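Teaching a two-handed robot to pour a drink: a visit to the Trumance open day

Print this page | E-mail this article

Posted 2018-01-13

The Trumance training hall is on the ground floor of an old box factory, behind a tire shop. I had driven past it for years. The sign is small, and on the day I went someone had taped a sheet of paper under it that said OPEN DAY, USE SIDE DOOR.

Inside you get a sticker with your first name and a folded floor plan. The plan listed six stations but only four were running. Shirt folding was closed, and so was the one I had most wanted to see, which was cable plugging. A man at the desk said a part was on order.

I went in with a group of nine and we were walked around by Ayana Negussie, who runs the teaching side. She started with the control booth and I was glad she did, as the rest would have made less sense without it. The operator sits in a plain office chair with a glove on each hand and a headset, and sees what the robot sees. When the operator closes a hand, the robot closes a hand. Everything is recorded: the picture, the joint positions, and how hard the fingers press. One run through a task is called a demonstration. The team wants 200 good ones before it trains anything on a task, and the count across all tasks stood at 2,189 on the board by the door.

There are two ways of teaching in use here. The smaller arm, at a station called Berhe, is taught by hand. A person takes hold of the wrist and walks it through the motion. We were each allowed a turn at this. The arm is lighter than it looks, and it was easy to put a block into a tray with it. The two-handed robot is taught only from the booth, and it was working at the drinks table.

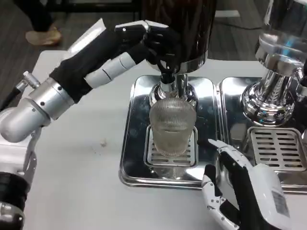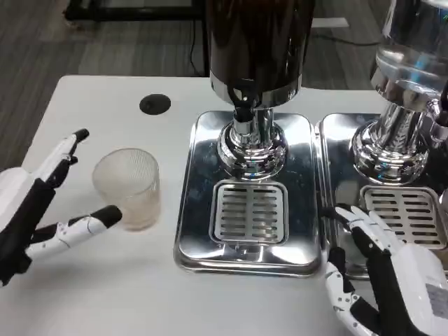 The ribbed glass stands to the left of the trays, with the left hand open beside it.

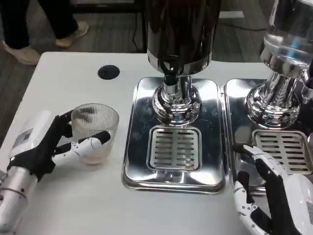
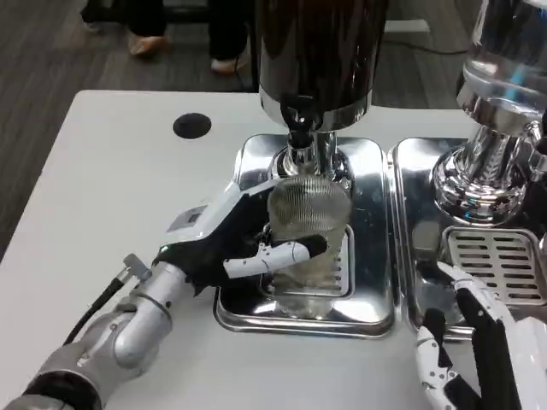 Negussie said the drinks task is recorded in short sections -- reach, grip, place, work the tap, take the glass away -- and each section gets its own pass or fail. A run with one bad section is not thrown out. The good parts are kept and the bad part is marked, and the marked ones are used later to show the software what a mistake looks like. Of the runs recorded on this task so far, 129 had passed on every section.

I asked what goes wrong most. She said grip height. A new operator tends to take a glass too close to the rim, the way they would at home, and then has no room left to bring it in under a spout. It takes a couple of days to break the habit. The second thing is speed. The headset picture lags a little, and people who hurry end up correcting twice.

A retired machinist in our group wanted to know why the position of everything wasn't simply measured and typed in. He had programmed welding arms that way. She said they do that too, for jobs where the parts always arrive in the same place, and that it is cheaper when it works. The demonstrations are for jobs where somebody will have moved the cup. He seemed satisfied with that, and the two of them talked about fixtures for longer than the rest of us needed.

Operators work in shifts of 2 hours and then have to get out of the chair. I tried the practice booth, which drives a robot on a screen only. It is tiring in the shoulders, and I dropped every object I picked up except a sponge. The boy after me did much better.

The last stop was the review room, where recordings are watched back and trimmed. The software is called Orico and was written in house. Each recording has a strip of colored bars under it for the sections, and a reviewer drags the ends of the bars to where a movement starts and stops. It looked like slow work. Two people were doing it with headphones on and didn't look up.

Some practical notes. Parking is on the Balov side of the building, not in front of the tire shop, and they do tow. The hall is cold, so bring a jacket. Coffee was from a thermos in the lobby and was free. The tour took a little over an hour with questions, and small children would be bored by the second half of it. There is a step at the side door, but the loading entrance is level and they will open it if you ask at the desk.

The next open day is planned for October. I have put my name on the list and asked to be told if the cable station is running.

3 comments | 12 shares

Print this page | E-mail this article

Recent visit reports

An afternoon at the county paper mill
Model engineering fair: what was there and what sold
Inside the Balov cold store
Bus depot open house, with notes on the new wash line
Two hours at a piano repair shop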